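About Plumanside
412 shares · 5 comments

Plumanside is a small shop that answers one question for people who are thinking of spending money: can a machine do this chore yet? Mostly we say no. We say it in writing, with timings, and we send an invoice.

We started after Nuria Ibarra spent eleven years installing packing lines and got tired of being asked at family dinners when she would bring home something that could fold the towels. She took the question more seriously than her relatives did. Toivo Seppälä joined her with a van, a tool collection and a low opinion of demo videos, especially the ones with music. Anayeli Ventura runs the tests. Duyên Lương writes the reports and takes out Toivo's adjectives.

What we do

A customer sends us a chore. It might be a household one (unload the dishwasher, pair the socks, put the dog's things back in the dog's basket) or something from a shop floor (hang up the tools, sort the offcuts, refill the screw bins). We set it up in our workroom as untidily as the customer does it at home, then let a robot arm have a go at it. Then we let it have a go 500 times. Anybody's robot can hang up a screwdriver once.

Our standard chore list stands at 206 items. Each one gets a grade:

Yes: you could buy this and go to lunch.
Yes, with a person standing there: you could buy this and not go to lunch.
No: keep your brother-in-law on the payroll.

The middle grade is the crowded one. It's also the one salespeople read as the first one, so Duyên now prints it in bold.

What we have learned so far

Heavy and dull is easy. Lifting the same box to the same shelf was settled before any of us were hired anywhere. Light and floppy is awful. We have watched a very expensive arm lose an argument with a pillowcase for most of a Friday.

Putting things away sits somewhere between, and we do a lot of it. A pegboard looks like a friendly thing for a machine, all those holes in neat rows, until you notice that people don't hang tools in neat rows. They hang the scissors by one handle. They use whichever hook was closest. A screwdriver may sit level or droop, and a thin wire hook gives when you push on it, so the arm has to feel its way on and off. Ours does well at taking tools down. Getting them back up is another matter, and we have a rubber mat on the floor for that reason.

Our pegboard trials for Alside ran to 1,695 tries over one long September. Alside makes workbenches and wanted to know whether to sell one with an arm bolted to it. Our report was 3 pages, and the first word was "Eventually." They took it well and hired us again.

How we work with people

We don't build robots and we don't take a cut from anyone who does. Ruchti, who fit out training workshops, lend us benches and get them back scratched. Urs Lüthi over there has asked us to stop writing "minor wear" on the return slip.

Our software is called Skullinano. The name was Toivo's, it was meant to be temporary, and it is now on the tax forms. It logs every grab, drop and near miss, and it keeps score for the human too. We always run a person on the same chore for comparison. The person usually wins, complains more, and needs no calibration.

If you have a chore you would like to stop doing, write and tell us. Include how often it needs doing and what breaks if it's dropped. Please don't send the chore itself. We have had laundry arrive.

Comments (5)

benchdog_ray: I run a two-man repair shop and read the whole list. Cheered up my helper no end.

Mrs. Pell: What did the towels get? You start with towels and never say.

Duyên (Plumanside): "Yes, with a person standing there." Hand towels only. Bath towels are a no.

gluepot: My kids can't put the screwdriver back on the pegboard either, so I would call that human level performance.

T. Okafor: Do you test garages as a whole or is it one chore at a time? Asking for a garage.

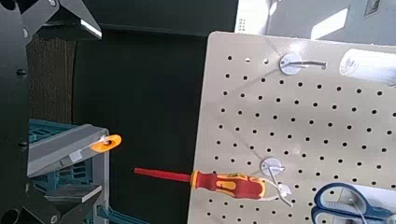
Page last changed: September, by Anayeli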